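The Yellow Box

My aunt left me the contents of one table. That was how the solicitor put it, in a letter with a coffee ring on it, and I read it out twice on the phone to my sister because I thought I'd missed a page. The flat went to the cats' charity, the car went to the neighbour, and I got whatever was on the table at Gorketau on the day she stopped paying the rent.

Gorketau was a storage place out past the ring road, the kind with a keypad that beeps whatever you press. She'd had unit 31 for years and never mentioned it once, not even at Christmas, when she mentioned everything (her knees, the bins, the price of stamps). I went on a Tuesday, straight from work, with two carrier bags and a cheese roll.

I suppose I was expecting junk. She'd spent most of her life at Nemon, selling wardrobes to people who had come in for a lamp, and she never threw away a sample if she could get it home under her coat. I once found curtain hooks in her butter dish. So I'd pictured a heap, and I'd promised my sister I'd be ruthless with it and home by eight.

What I got was neat. A white table, wiped, with a few things set out on it as if for a guest. I stood in the doorway feeling I ought to have brought wine.

The booklet was the first thing I picked up. Red, with Mobilier on the front in white, and I laughed out loud because I could hear her saying it. She said it all wrong, with a great rolling R on the end, and she said it to annoy my uncle, who'd done French at night school. "I shall be in Mobilier," she'd tell him, and go off to work on the bus.

Then there were the flowers, pink ones, artificial, a sprig about as long as my hand. She couldn't abide real flowers in a vase. She said it was like watching a slow accident. She'd had plastic ones at her wedding, and the story goes that my grandmother watered them all through the speeches.

And there was the yellow box. I left that till last. I ate my cheese roll first, sitting on the floor with my back against the wall, looking up at it and thinking about the 3000 pounds.

I should explain about the 3000 pounds. The family has believed for as long as I can remember that she won it on a horse called Londano, the summer I turned nine, and never spent a penny. My uncle swore he'd seen the slip. My mother swore he'd seen no such thing. There were whole Boxing Days lost to it! People looked under her mattress when she was in hospital with her hip, and she knew, and she left them a note there that said "Warm".

So I got up, brushed off the crumbs, and took the lid off.

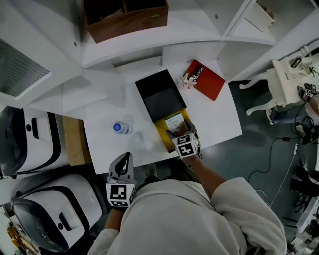

The Card

It was a little white card, and my heart did go, I'll admit it. There was a tiny bit of colour printed on it and some lines so faint I had to take it out into the corridor, where the light was better. I'd left my glasses in the car. I held it at arm's length, then right up to my nose, then I gave in and walked all the way back past the keypad.

It was from Krishnan, the tailor's on the high street, and it was for one winter coat, green, relined, paid in full. Please bring this card when collecting.

I rang them from the car park. I didn't think they'd still be open at ten to six, and I certainly didn't think they'd still have a coat. The man asked me to read him the card, then he put the phone down on something hard and was gone so long that I finished the other half of my mints.

"Green," he said when he came back. "With the big pockets. She said someone would come and it might take them a while."

I asked him what was in the pockets. He sounded quite offended and said it wasn't his habit to look.

The shop was shutting at half past six, and I was at the wrong end of the ring road with 80 pence in change for the parking. I put the card in my top pocket and did up the button. Then I rang my sister and told her I wouldn't be home by eight.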